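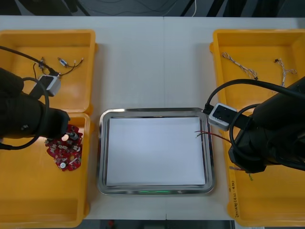 一、本期概况

本报告为双臂拆解分拣项目四月份进展,提交对象为出资方 Sesard。项目设在 Mindalholm 车间,任务没有变:左臂取电路板,右臂理线束,各归各的黄色料盘。本月共执行1,354次抓取,其中586次在故障发生之前,其余在恢复运行之后。中间停机12天,原计划里没有这一项。

二、故障经过

下午三点多,左臂夹着一块红色电路板,正往料盘方向退。右臂同时去拉一根细线。控制软件认为两臂相距甚远,这个判断就机械臂而言是对的,可惜线不归它管。线的另一头缠在左臂夹着的板子上,两台机械臂于是开始了一场谁也没有安排过的拔河。

左臂力矩超限,按规定应当立即停止并保持夹持。它停止了,同时松开了夹爪。板子弹出去,越过桌沿落到地上。右臂拔河获胜,随后继续执行下一步,把那根线整整齐齐放进了料盘,日志记为“成功”。

操作员按下急停,两臂均断电。当时围栏内无人,无人受伤。损失为电路板一块,右侧夹爪指垫一副。

三、原因

1. 碰撞模型只包含机械臂和料盘,不包含线。立项时我们写过“柔性物体影响可忽略”,这句话已从技术文件中删去。

2. 左臂夹爪的断电默认状态被设成“张开”。该设置来自调试阶段,当时为了方便取件,后来一直没有改回。验收清单里有这一项,也打了勾。打勾的是我们自己。

3. 两臂各有保护停止,互不通知。左臂出了事,右臂要等有人拍急停才知道。这是三条里最严重的一条,按安全事件上报。

四、已完成的整改

两臂的保护停止已串到同一安全回路,任意一臂触发,另一臂同时停。现场测试42次,全部通过。

夹爪默认状态改为保持夹持,改动需两人确认。

右臂拉线时增加力值上限,超过即放手并后退,不再坚持己见。

桌沿加装挡边的方案已报,Oprea 的报价比预想的高,正在谈。

五、尚未解决

线缠在一起时,视觉系统仍会把两根认成一根,偶尔把一根认成两根。目前的办法是上料前由人工先理一遍。我们清楚,一个理线束的机器人需要人先把线理好,这在汇报里不太好看。下月计划采集缠绕样本重新训练,能改善到什么程度,现在不敢写数字。

另外,腕部相机的线缆在大角度转动时会受力。这次故障与它无关,但既然已经吃过线的亏,打算一并重新走线。

六、进度与经费

停机使第二阶段验收顺延,拟从五月推迟到六月。维修和安全回路改造从不可预见费中支出,不申请追加。挡边费用视 Oprea 的最终报价另行说明。

原定向 Sesard 做的现场演示建议放在样本训练之后。如仍希望按原时间来,我们可以演示急停,这部分现在很可靠。

Tumville 项目组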